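Teaching Assembly Before the Arm Arrives

2023-06-28

Renata Kołodziej manages training services at Banley, the Irnton firm behind Plundeo, a simulation package for plants that intend to put a robot arm on small assembly work. The package is sold by subscription at 497 dollars per seat, and each subscription covers 6 months of use. Ms. Kołodziej met with us at the company's office to discuss what customers receive for that price and where the service still falls short.

She began with the reason most customers call. "They have a budget for an arm and they have no one who has programmed one," she said. "The arm may be months away. We would like the staff to have made their first mistakes by then."

Plundeo supplies a simulated room, a table, an arm with a gripper and a library of parts. The trainee writes the motion, runs it and reviews it from any viewpoint. According to Ms. Kołodziej, the close view near the gripper is the one that new users neglect. "They watch from across the room, because it looks tidy from there," she said. "A finger can be well out of line and you will not see it until you move in." The course that accompanies the software therefore requires every exercise to be reviewed from at least 2 viewpoints before it is submitted.

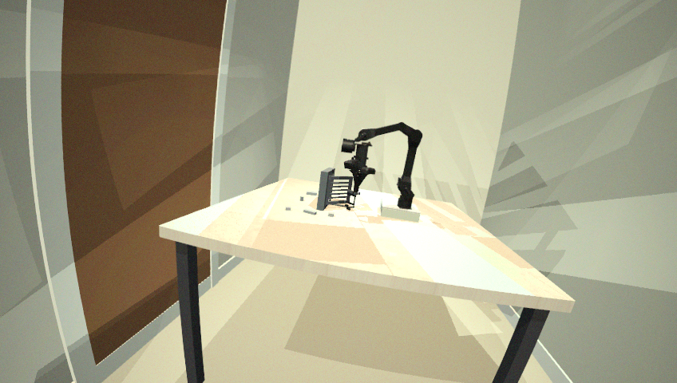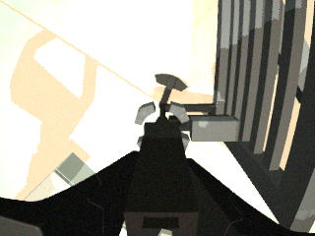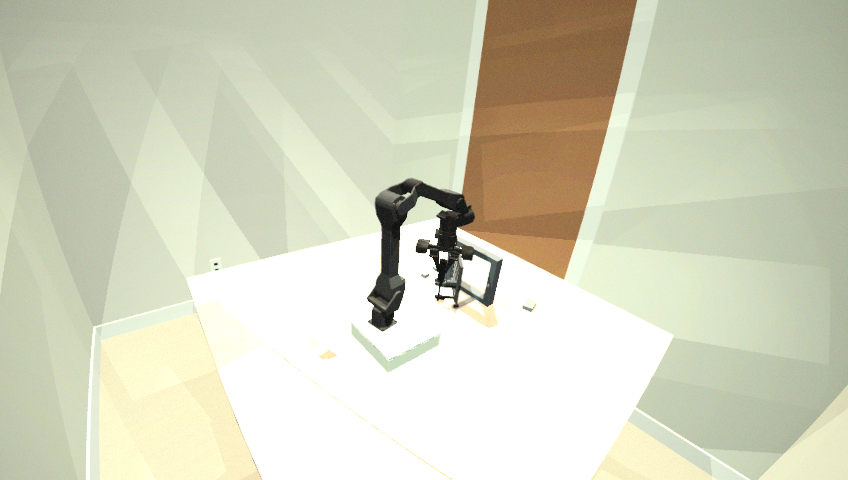 Simulated arm and gripper at work in the Plundeo training room.

Ziółkowski, whose shop subscribed last August, told us by telephone that the exercises had shortened the first weeks with the real arm, but that contact between parts remained the weak point: pieces that went together easily on the screen needed a good deal of adjustment on the bench. The shop would renew, Ziółkowski added, provided that the friction settings were better documented.

Ms. Kołodziej did not dispute the criticism. "Contact is difficult to simulate, and we say so in the first lesson," she said. "What carries over is the approach, the order of the steps and the habit of checking clearance. The final fit has to be tuned on the real equipment." A revised guide to the friction and grip settings is in preparation and will be sent to current subscribers at no charge.

Asked about the plain look of the simulated room, she replied that customers seldom raise the matter. Banley has chosen to keep the software usable on ordinary office computers, and detailed surfaces would work against that aim.

Support is provided by e-mail, with replies promised within 2 working days. On-site instruction is quoted separately. Ms. Kołodziej recommends that a plant enroll at least one maintenance technician along with its engineers. "The technician is the person who will be called when the arm stops," she said.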